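Storkomley workshop holds off on second robot arm until spring budget

The Storkomley training workshop will not buy a second robot arm this financial year and will spend the money on tooling, guarding and a service contract for the one it already runs.

The decision was set out on Tuesday in the workshop's equipment plan, which covers the next 3 years. A second arm stays on the list, but it has been moved back to the spring budget round and will be priced again before any order is placed.

The workshop teaches basic automation to school leavers and to adults changing trade. It has one arm, supplied by the equipment dealer Vodomo, and learners book it in turns. The plan says the waiting list for bench time is the most common complaint on course feedback forms, and that a second arm would be the obvious answer if it could be paid for in full.

It could not. Two suppliers were asked to quote. Vodomo offered another arm of the same model. Wanadska offered a slightly larger one with a longer reach and its own controller. Neither price has been published, but the plan says both came in above the sum set aside once delivery, fitting and training for staff had been added.

The Wanadska quote was the lower of the two on the arm alone. It lost ground on the extras. The larger arm would need a heavier base, a wider safety zone and a new set of lesson notes, as the teaching software now in use will not run on its controller. Spare parts would also have to be kept for two makes.

The Vodomo quote avoided most of that, but delivery would not have come before the end of the autumn course, and the price was held for a short period only. The workshop asked for a longer hold and was turned down.

Instead, the plan approves a smaller list of purchases. The largest is a service contract at £2,368 a year, which covers one planned visit, call-outs in working hours and the loan of a replacement controller if the fitted one fails. Until now the workshop has paid for repairs as they came up. A failed cable last winter stopped lessons for nine working days, and the plan says most of that time was spent waiting for a part.

A further £300 will go on end tools. The arm has been used mainly with one tool, and tutors had asked for spares so that a bent or worn part does not end a session. The new tools will be bought from Pimentel, a small firm which already makes brackets and mounting plates for the workshop. Each will come with a matching collar so that it can be changed at the bench.

The cheapest line on the list is a box of replacement wooden blocks at £79. These are the coloured shapes used in the first weeks of the course, when learners practise moving the arm to a set point, lining it up with an object and sorting by colour or shape. The corners wear with handling, and a worn block does not always sit where the program expects it to.

There was some discussion over whether to replace the blocks with machined metal parts, which would last longer and look more like factory work. Tutors argued against it. Wood is kinder to the arm when a learner gets a height wrong, they said, and the blocks are cheap enough that a set can be replaced without a purchase request. The plan keeps wood for the beginners' course and leaves metal parts for the advanced one.

Guarding takes up the rest of the year's money. The present screens are to be replaced with taller ones, hinged at one side so that staff can reach the bench without lifting a panel out. An emergency stop button will be added on the side where learners stand. The layout of the bench itself will not change.
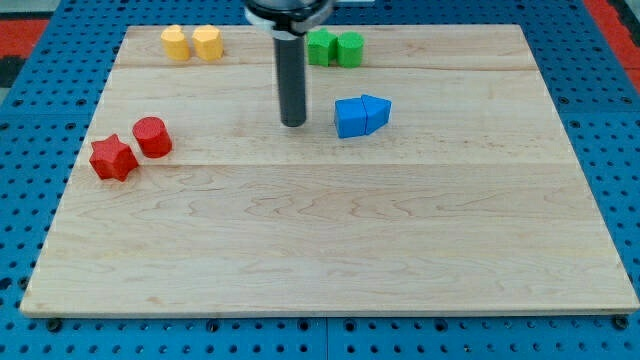
Tutors will be asked to keep a simple log of how the arm is used between now and the spring. It will record the hours booked, the hours lost to faults and the exercise being run. The plan says the lack of such a record made it hard to argue for a second arm this time, as the case rested on the waiting list and on what staff remembered.

The log will also help to settle which model to buy. If most of the hours go on the beginners' exercises, a second small arm would be enough. If the advanced course grows as expected, the longer reach of the Wanadska model may be worth the cost of the new base and lesson notes.

Leasing was looked at and set aside. A lease would have spread the cost over 3 years, but the monthly payments would have come out of the same budget that pays for materials and tutors' hours, and the arm would have had to go back at the end. The plan does not rule it out for later. It asks for a fresh lease quote to be put beside the purchase prices in the spring.

Buying second-hand was also raised. One used arm was offered through a dealer with its controller and cables, but without a service history. Storkomley's insurer asked for an inspection before it would give cover, and the cost of that took away much of the saving. The offer was allowed to lapse.

In the meantime, bench time will be shared out differently. Evening sessions will be split into shorter slots, and learners will be expected to write and check their programs on a computer before they come to the arm. A trial of this in August cut the number of learners who ran out of time, although some said the shorter slots left little room for mistakes. Those who need longer will be able to book a second slot later in the same week if one is free.

Course fees will not go up to pay for the purchases. The plan says the service contract can be met from the existing repairs budget, with the balance moved across from money set aside for the second arm. Whatever is left will be carried forward to the spring.

Orders for the end tools and the blocks are due to go out first. The guarding will be fitted during the break between courses so that no lessons are lost, and the service contract will begin once the supplier has carried out its first check of the arm.

Both suppliers have been told that they may quote again. The workshop will ask each of them for one price covering the arm, base, delivery, fitting and a day's training, after finding that this year's quotes were laid out so differently that staff had to rebuild them line by line before they could be compared. Pimentel will be asked to price a base for either model at the same time.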